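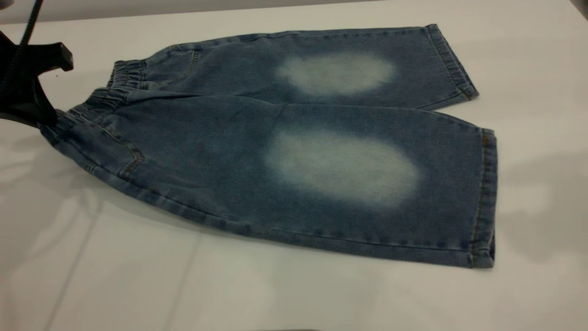 Griet Dierckx ne plie plus les jeans de ses enfants depuis deux ans, elle les empile à plat au fond d'un panier et estime que personne n'en souffre. Le plus petit fouille, le plus grand aussi, et le panier est à refaire tous les soirs de toute façon. Elle nous l'a écrit en septembre, après notre article sur les armoires d'enfants, et son message a reçu plus de 20 réponses. La plupart lui donnaient raison.

Nous continuons pourtant à plier. Un jean d'adulte supporte assez bien la pile, il est lourd et il garde sa forme. Un jean de petite taille est court, épais pour sa longueur, et la taille élastique prend autant de volume que le reste. Posé sur un autre, il glisse. Au bout de quelques jours, le tiroir ne ferme plus et l'on finit par pousser avec le genou.

La méthode que nous utilisons vient de Ruby-Lee Ruddock, qui a tenu le rayon enfant de la boutique Penry avant d'ouvrir un dépôt-vente à Liltbridge. On ferme ce qui se ferme, on retourne les poches qui dépassent, puis on rabat une jambe sur l'autre dans le sens de la longueur. On lisse de la taille vers le bas avec le plat de la main. Il ne sert à rien de tirer sur l'élastique, il revient toujours.

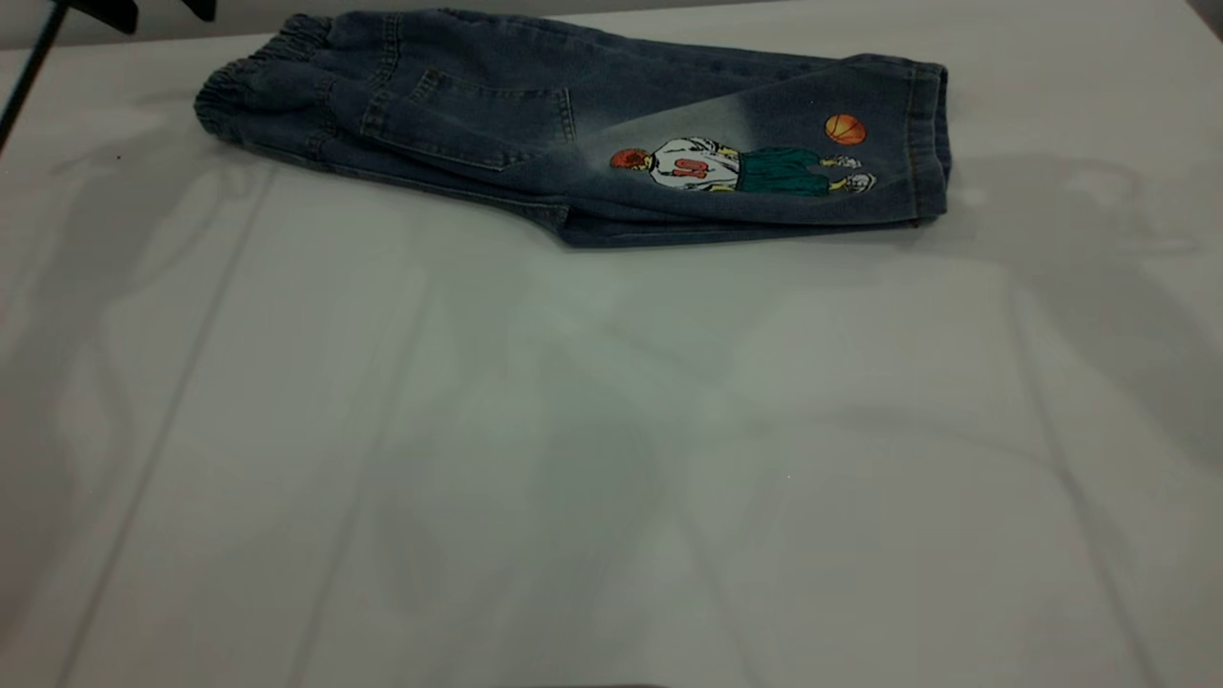
Le premier pli est celui qui décide du reste. Si les deux jambes ne sont pas bien superposées, l'écart se retrouve à chaque pli suivant et le paquet part de travers. Les coutures servent de repère, ainsi que les poches arrière. Il faut aussi choisir la face que l'on veut voir une fois le vêtement rangé. Sur un modèle imprimé, comme celui au joueur de basket en maillot blanc dont le dessin court le long de la jambe, on peut laisser le motif à l'extérieur : l'enfant reconnaît son pantalon sans déplier les autres. Pour un jean uni, la poche arrière suffit.

On replie ensuite le bas des jambes vers la taille, une fois pour un short, deux fois pour un pantalon. Ruby-Lee Ruddock s'arrête un peu avant l'élastique. Elle a longtemps replié jusqu'au bord, et ses piles basculaient toutes du même côté. En laissant la ceinture dépasser, on garde un paquet plus régulier, que l'on peut saisir par le haut.
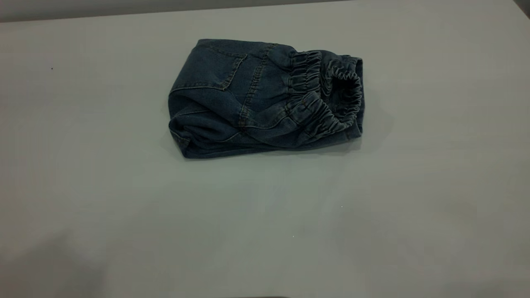
Reste la question du rangement. Debout dans un tiroir, les paquets tiennent s'ils sont assez serrés. Dans le bac en tissu Rarngate que nous avons chez nous, on en met 5 de front, ceinture vers le haut. Sur une étagère ouverte, mieux vaut des piles basses, en alternant le côté des ceintures pour que l'épaisseur se répartisse. Les shorts vont à part dès l'automne, dans une boîte, avec la taille écrite sur le couvercle.

Griet Dierckx a essayé pendant les vacances. Elle a gardé le pli pour les pantalons d'école et remis tout le reste dans le panier.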